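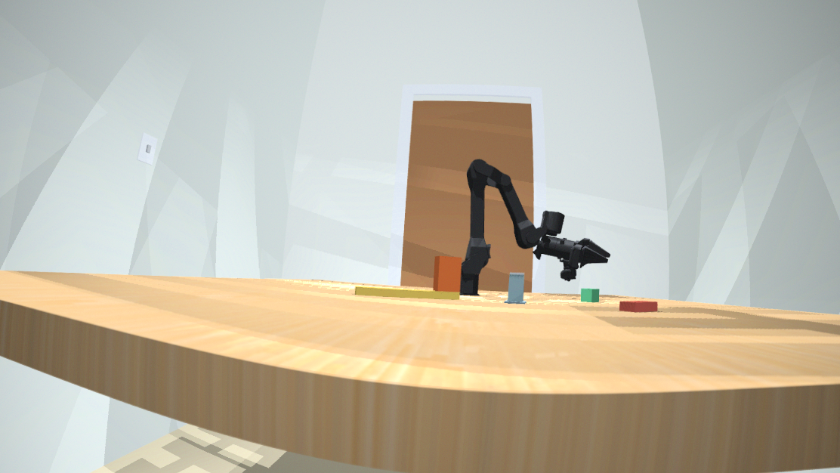 Three weeks of pushing blocks

Posted Saturday, May 6, 2023

My left thumb has a blister on it from a game controller, and I haven't played a game since December.

For those who skipped the last few posts: I'm trying to teach a simulated robot arm to do chores on a table. Small ones. Pick up the green cube, put it next to the red block, slide the yellow bar toward the base, stand the orange block back up after I've knocked it over again. The learning part is a program I've been calling Dosix (it was the name of the folder and then it stuck), and Dosix learns by copying. So somebody has to do the chores first, over and over, while everything gets written down, and that somebody is me, in my spare bedroom, in sweatpants.

I had this idea that the learning code would be the hard part. I set aside the whole winter for it! Most of it is borrowed from other people's work and it ran by the second weekend. Everything since then has been examples. Making them, watching them back, throwing them out, making them again.

How a session goes

I sit down, start the simulator, and pick a tasks file. The file has a list of instructions in plain English, and one of them shows up in a little box at the corner of my second monitor. "Push the red block to the left." I do it with the controller. Left stick moves the gripper around over the table, right stick does height and twist, the triggers open and close the fingers. When I'm happy I hit the big button and it saves, when I'm not I hit the other button and it forgets the whole thing. Then the blocks jump to new spots and the box shows me the next one.

Every saved run stores the joint angles, where the fingers are, what the camera saw, and where I had the sticks at each step. That last bit I forgot to save for the entire first week. I had the arm's positions but not what I'd told it to do, and I thought I could work one out from the other. You can, sort of, until the gripper is pressed up against something and the arm wants to be where it isn't. Then the numbers are garbage. I lost six evenings of runs to that and ate a lot of cereal for dinner that week.

The goal I wrote on the whiteboard is 3,000 good runs. I passed 2,000 on Thursday night and did a small lap around the house. The cat was not interested.

Things I've changed my mind about

Neatness, mostly. My early runs are beautiful. I'd practice a move a couple of times and then record the clean one, straight over, straight down, close, up, done. I was proud of them. When I trained on just those, Dosix would glide over to the cube looking like a professional, come down a hair off to one side, bump it, and then have no clue what to do with itself. It hung there. Or it closed its fingers on air and carried the air very carefully over to the red block and let go of it. I laughed until I realized I was going to have to fix that.

The trouble is I'd never shown it a mistake being repaired. In my tidy runs there was no such thing as a bumped cube, so a bumped cube was a total stranger to it. Now I record plenty of ugly ones on purpose. I come in crooked, nudge the thing, back up, look, try again. I start some runs with the gripper in a dumb place, way out over the edge of the table or tucked in close by its own base where it can hardly bend. Those runs take longer and they look awful played back, and they've done more for the results than anything else I tried this spring.

The second thing is speed. I got faster as I went, naturally, and so my later runs are much quicker than the early ones. Mixed together they confused the poor thing, and it would race toward a block and then sort of dawdle in the last inch as if it had remembered an older me. I didn't want to toss all the old stuff, so I wrote a script that evens out the pace a bit. It helped some. If I were starting over I'd practice for a full week with the save button unplugged and only then begin keeping anything.

And pausing! I pause a lot. I reach for my coffee, I read the instruction twice, I look out the window at the neighbor's dog. All of that gets recorded as the arm standing still, and a learner that copies will happily learn to stand still. One of my training rounds came out so thoughtful it never moved at all. I now trim the front of every run up to the first real stick movement, and if I stop in the middle for longer than a breath I throw the run away. This has been good for my coffee, too, in that I drink it while it's hot, between runs.

The instructions are their own headache

I wrote the first batch of sentences myself and they all sound like me. "Grab the green cube." Always grab. Then I typed "pick up the green cube" one night to show off and the arm went for something else entirely. So I asked the folks on the Lorkley forum (if you do hobby robotics and you aren't on there, you should be, it's the friendliest place) to send me the way they'd say things, and they sent piles. Lift, take, get, fetch, "snag the little green guy." Somebody wrote theirs as a limerick. I kept it.

Colors are touchy as well. The block that I call blue, other people call gray, and a couple of people said slate. It really is somewhere in between, a gray-blue, and it changes depending on how the light in the room is set. I ended up letting all the names stand. If I only used my own word the arm would be right by my standards and wrong by everyone else's.

Shape words were easier. Cube is cube. The long yellow one got bar, stick, plank and "french fry," and I've put french fry in the file, so if you ever try the demo you're welcome to use it.

About the room

A few of you asked why I bothered with walls and a door when the arm only ever cares about the table. Fair question. My first version was a table floating in gray nothing, and it learned quickly, and then it fell apart when I changed anything behind it. It had been using all that plain gray as a crutch. The room I use now came out of a free pack called Sastier, with a wood table, a brown door behind the arm, even a light switch on the wall. I shuffle the wood and wall textures and the lighting between sessions. Some combinations are kind of hideous. The shiny tabletops are the meanest, with bright streaks on them that shift when you move the light, and early on Dosix was more interested in one of those reflections than in the block beside it.

I'd love to say I planned for that. I just thought the shiny table looked nice.

The camera stays put for now. I know I'll have to move it around one day and I know it'll break everything, and I'm choosing to be a person who deals with that in the summer.

Where it stands

I test on Sunday nights with layouts it has never seen, 22 of them, the same ones every week so I can compare without fooling myself. I don't record on those layouts and I don't practice on them. It's hard to leave them alone! When you watch it blow the same push every Sunday you want so badly to record a few runs from exactly that setup and make the problem go away. I did that once in March and the score jumped and meant nothing, and I had to make new layouts and start my chart over.

Pushing is good now. Pushing a low block sideways it does better than I do, if I'm tired. Picking up the cube is decent. Anything to do with the orange block is a coin toss, it's tall and it tips, and once it's lying down the arm doesn't seem to recognize it as the same object. I have very few runs where it starts out lying down, so that's my homework for next week. The bar is the worst. You have to take it near the middle or it swings around, and "near the middle" is one of those things my hands do without telling me how.

I also bought a better controller, a secondhand Vondráček with springier sticks, and it's on its way. The one I have drifts a little to the right when I let go of it. I only noticed when I watched the arm, all by itself, with no controller plugged in, drift a little to the right at the end of each task. So there's my bad thumbstick, faithfully learned. I've decided to leave those runs in until the new one gets here and then see how many it takes to wash the habit out.

If you want to help

A couple of people offered to record some runs for me, and yes please. I worried at first that different hands would muddle it, given what happened with my own speed changes, but I think a few more styles might be good for it if they're all moving at a sensible pace. I'll put up a download once I've cleaned up the menus, which currently have one button that says "save" and another that says "save (real)." Don't press the first one.

You'll need a controller with two sticks and an hour or so where you won't be interrupted. Keep the runs where you fumbled and recovered, toss the ones where you gave up. Put music on. Stretch your thumbs before and after, I mean it about the blister.

Next post will be about the orange block, assuming I get it to stand up.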